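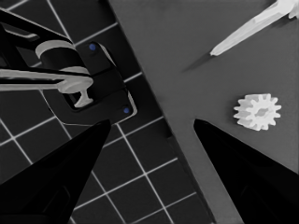 Figure 4.1 A dark surface ruled into squares by thin white lines, seen at an angle.

Category: Textbooks › Everyday Geometry › Chapter 4
October — Faustino Gallegos

Chapter 4: Covering a Floor

Go and stand in your bathroom for a minute. Chances are the floor is covered in squares, and chances are you've never given them a second thought. I'd love to change that! Tiling is one of the oldest bits of mathematics people do with their hands, and you can get a surprisingly long way into it with a pencil, some grid paper and a bit of patience.

A tiling (or tessellation) is a way of covering a flat surface with shapes so that there are no gaps and no overlaps. Squares do the job because four right angles meet at every corner, and four lots of 90 degrees make a full turn. Equilateral triangles work too, six to a corner, and so do regular hexagons, three to a corner. Try it with regular pentagons and you'll be left with a skinny wedge of bare floor — 36 degrees of it — that no fourth pentagon will ever fit into.

Look at a square grid from a low angle and the right angles seem to vanish. The squares lean and stretch, and lines that we know are parallel appear to drift together. We'll come back to this in Section 4.5, where you'll learn to recover the true shape from a slanted view.

Our main worked problem follows the Brunier hall, where the floor needs 442 square tiles of one colour and 358 of another. Before any are laid, the tiler has to find the centre of the room, decide which way the rows will run and work out how many tiles must be cut along the walls. Have a guess at each step before you read on (a wrong guess is fine, and often more fun to talk over).

You will need a ruler, a protractor and the angle rules from Chapter 3. If those are rusty, do the review questions first.

4.1 Angles around a point

Draw a dot in the middle of a clean page and rule three lines out from it, in any directions you like. Measure the angles between neighbouring lines and add them up.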